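Fokholm Laboratory Newsletter
Research and Facilities

Household Task Recordings Pass 1,000 at the Hastunex Program

The Hastunex program at Fokholm has completed the first phase of its household task collection. As of August 20, 2024, the program's archive holds 1,000 accepted recordings of a robotic arm carrying out ordinary kitchen and tabletop work under the direction of a human operator. The recordings will be used to train and evaluate the control models developed by the manipulation group, and a portion will be released to partner institutions once review is finished.

Collection began in May in the ground floor laboratory of the Wan Building. The work is led by Wulan Purba, who joined Fokholm to establish the program's data group, and is coordinated from day to day by Mark Anthony Layug, operations lead for the Wan Building laboratories.

Each recording covers one task from start to finish. An operator guides the arm by means of a handheld controller while the system stores the joint positions, the state of the gripper, and the video from every camera assigned to the station. A written instruction is attached to each recording, phrased as a person might say it to someone helping in the kitchen. Typical instructions ask the arm to move a piece of food from one dish to another, to take a plate out of a rack, or to hang a mug on a stand.

The present task list contains 102 instructions. It was drawn up over several weeks with the assistance of the Pomer study group, which had earlier interviewed residents of assisted living apartments about the chores they found tiring. Some of the tasks suggested in those interviews could not be included in the first phase. Tasks involving running water, heat, or sharp tools were set aside, and the tasks that remained were grouped by the kind of motion they require. Of the 102 instructions, 61 involve picking up an object and setting it down elsewhere. The others involve hanging, inserting, opening, closing, or stacking.

Variation is a central requirement of the collection. A model trained on a table that never changes will often fail when a plate is moved a short distance or exchanged for one of a different color. For this reason, operators alter the arrangement of the table between recordings according to a printed schedule. The schedule specifies which items are to be present, which are to be exchanged, and which zone of the table each should occupy, but leaves the exact placement to the operator. Items that play no part in the instruction are kept on the table as well, so that the model must learn to select the correct object from among several.

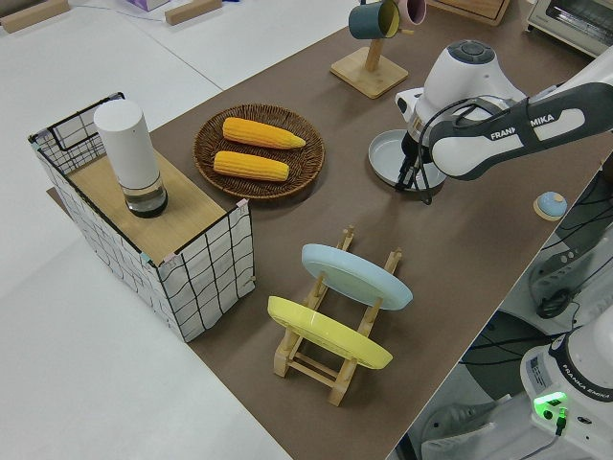

A tabletop arrangement at one of the collection stations, with two ears of corn on a woven plate, a dish rack, a mug stand, and the Franka Emika arm.

Food items have received particular attention. Long, tapered shapes are harder to grasp than blocks or boxes, and the best place to close the fingers depends on how the item lies. Operators are asked to vary the direction in which such items point and to record approaches from more than one side. Dishes standing upright in a rack present a different difficulty, as the fingers must enter a narrow space and withdraw along the same line without disturbing the neighboring dish. The data group has asked for additional recordings of both kinds in the next phase.

Operators work in pairs. One guides the arm, and the other resets the table, reads the instruction aloud, and marks the result. The roles are exchanged at regular intervals. New operators complete a training period in which their recordings are kept in a separate folder and are not counted toward the total. They are admitted to regular collection after a senior operator has reviewed their work and signed the training sheet.

"We ask operators to work at a steady pace and to let the hand of the robot come to a full stop before it closes," said Dr. Purba. "Hesitation is acceptable, and so is a second attempt at a grasp. We keep those recordings and label them. A model that has only seen perfect work has very little to go on when its own first attempt goes wrong."

Review of the material takes place in two stages. The first is an automatic check for missing video, gaps in the joint data, and clocks that have drifted apart. The second is carried out by a reviewer who did not take part in the session. The reviewer watches the recording from at least two cameras, compares it with the written instruction, and assigns one of three labels: complete, complete with correction, or incomplete. Recordings in which the instruction and the action do not agree are returned to the station for relabeling. In the first phase, 300 recordings were returned in this manner, most of them during the opening weeks, when the wording of several instructions had not yet been settled.

Mr. Layug noted that many of the early disagreements concerned language. The words "plate," "dish," and "tray" had been used interchangeably by some operators and quite strictly by others. Directions such as "left" and "behind" were also understood differently depending on where the operator stood. A short wording guide is now posted at each station. It fixes directions from the point of view of the robot base and gives an accepted name for every item in the inventory, together with other names that may be used in a proportion of the instructions.

"The guide fits on one sheet, and we intend to keep it that way," Mr. Layug said. "Operators should be able to check a word without leaving the station."

The inventory itself has been reorganized. Household items are stored by task group in the cabinets along the north wall, and each carries a number on its base or underside. Staff are reminded that items may not be borrowed from these cabinets for other projects, even for short periods. An item that becomes chipped, bent, or faded should be reported to the operations desk and should remain in its place until a decision has been made. Replacement by a similar item without notice makes it difficult to compare recordings made before and after the change.

Safety arrangements at the stations are unchanged. The operator guiding the arm must have the stop control within reach at all times, and the table may be reset only when the arm has been placed in its holding state. Visitors must remain behind the floor marking while a session is in progress. Sleeves, lanyards, and loose cables are to be kept clear of the work area. Questions on these rules should be addressed to Mr. Layug before a session is booked.

The second phase will extend the collection to longer tasks made up of several steps, such as clearing a table into a rack or laying out items for a simple meal. Each step will be marked separately in the recording, so that the material can be used either as a whole or in parts. The data group will also record a small number of sessions in which the instruction is changed while the arm is already in motion. Trial sessions of this type have been held at one station, and the results are being studied before the procedure is adopted more widely.

A set of recordings will be held back from training and used only for evaluation. These recordings feature arrangements and items that do not appear elsewhere in the archive, and they are stored on a separate server. Access is limited to the evaluation staff. Groups wishing to have a model tested against this set may apply through the Hastunex office and will receive the summary results together with selected video of the trials.

Research groups within Fokholm may request access to the first phase archive by submitting the standard data form, signed by the head of the group. The form should state the intended use, the names of all persons who will handle the material, and the period for which access is needed. Requests from outside institutions are handled under the partner agreement and take longer to process.

The program is also accepting applications for operator positions in the second phase. No background in robotics is required. Applicants should be able to attend the full training period and to work at a station in two-hour sessions. Application forms are available at the operations desk on the ground floor of the Wan Building.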